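Home Projects Open Calls Workshop Hours Join Contact

Call for participants: two-arm build at the Hayat shared workshop

We are the Plusus group, a small team of hobby builders in the Hayat shared workshop in Rarnia. Since January we are building a tabletop station with two robot arms, and we have given it the name Pravura. The station is now at the stage where it needs more hands and more patience than we have. For this reason we are looking for 4 new participants for the next period of work.

The task we have chosen is the sorting of table clocks and alarm clocks. It sounds simple, but clocks are difficult objects for a gripper. They have bells, handles and round edges, and they do not always stand upright. We want the arms to pick up a clock from any position, pass it between them if necessary, and put it on the shelf with the face to the front.
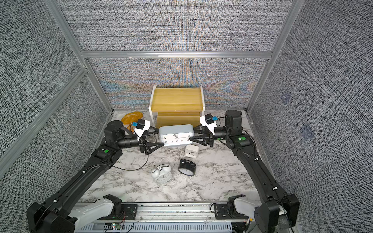 Both arms on the large gray alarm clock, with smaller clocks on the tabletop.

What you would do

You would join one of two groups. The first group takes care of the mechanical side: brackets, gripper fingers, cable routing and the frame of the station. The second group guides the arms by hand control and records the attempts, so that the station can later repeat the movements alone. So far we have 354 recorded attempts. Many of them are not good enough to use, and the second group will also help to decide which ones we keep.

It is possible to change the group after the first month. Please tell us early if you want this, because we plan the bench time in advance.

Twin-bell clocks are the subject of most of our discussions at the moment. A finger can go under the handle, or both fingers can close on the body, and we did not agree yet which way is better. Shiny surfaces are a second problem – the wrist cameras have trouble with strong reflections. If you have experience with lighting or with camera settings, please mention it in your message.
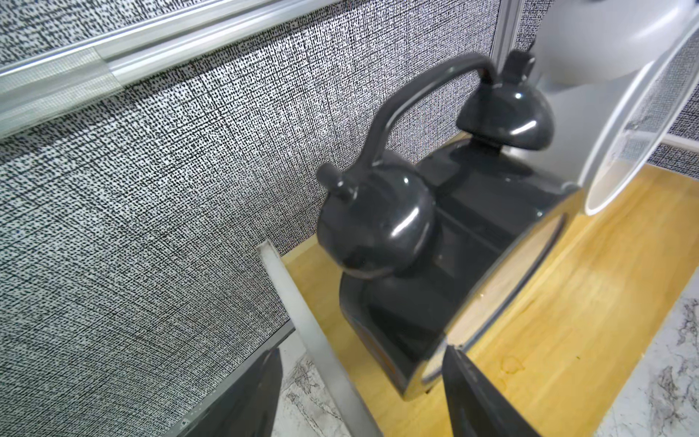 Who can apply

You do not need a degree or a job in robotics. We ask for the following:

- You are 18 or older and can come to the workshop for one evening each week, starting at 6:30 p.m.
- You can use a screwdriver and a hex key without damaging the screws.
- You can write short, clear notes after each session, in English.
- You accept that the same movement must be repeated many times.

Some knowledge of Python or of 3D printing is welcome, but it is not required. We will show you how to control the arms and how to stop them safely. Nobody works at the station alone during the first 10 sessions.

Conditions

Participation is not paid. Members of the workshop pay nothing extra. For people who are not members there is one payment of 55 dollars for the whole period, and it covers the bench, the filament and the small parts. The design files will be shared with all participants, and you may use them for your own build at home.

How to apply

Write us a message through the contact page with the title "Pravura build". Tell us in a few sentences what you have made or repaired before, which group you prefer, and which evenings are possible for you. A photo of a past project is nice to have – it can be a very small one. We answer every message, and we will invite you for a short visit to the station before you decide.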